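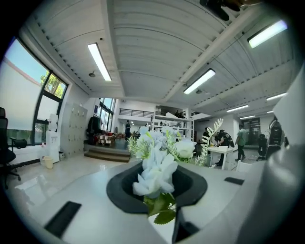
How hard should a home-built gripper squeeze?
Only as hard as it takes to stop the object slipping when the arm changes direction, which for light household things is far less than most hobby servos deliver at their default setting.

Shared workshop tips: soft gripping on a small arm

These notes come from a bench build in a shared workshop. The arm is a Stema kit, the controller is an Undus board, and the fingers were printed on the workshop machine.

Set the current limit first. Start low and go up in small steps until a stem or a paper cup stays put through a slow quarter turn of the wrist. Ours settled at 190 mA. Write the value on masking tape and stick it to the controller.

Test on artificial flowers before anything breakable. Fabric petals and plastic stems flex, catch and spring back, so they show up poor finger alignment quickly. Bunch them tightly at the grip point and leave the heads free. A leaf hanging below the grip will work its way between the pads sooner or later -- fold it up or trim it.

Pads. Cut them from 2 mm rubber sheet. Degrease the finger with isopropyl, let it dry, press the pad on and clamp it overnight. Round the corners with nail scissors; square corners lift.

Sand the inside faces of printed fingers with 600 grit, used wet, before gluing. Rinse off the grey slurry and check both faces against a steel rule. If light shows under the rule, keep sanding.

Cables. Leave a loop at the wrist long enough for full rotation both ways. Zip ties go on finger-tight, with the tails trimmed flush. A cut tail will open up your knuckles.

Choose the spot before you bolt down. Glossy floors and strip lighting both throw reflections that upset cheap optical sensors. A Zalari sensor with a matte hood coped well; the bare Falcão one needed recalibrating at 5 pm, when the sun came in low. Clamp the base to a bench of its own, well away from where people walk through.

Power off at the wall before changing fingers. The servos hold position while powered and will pinch.

Spare pads are kept in the second drawer, colour-coded by thickness.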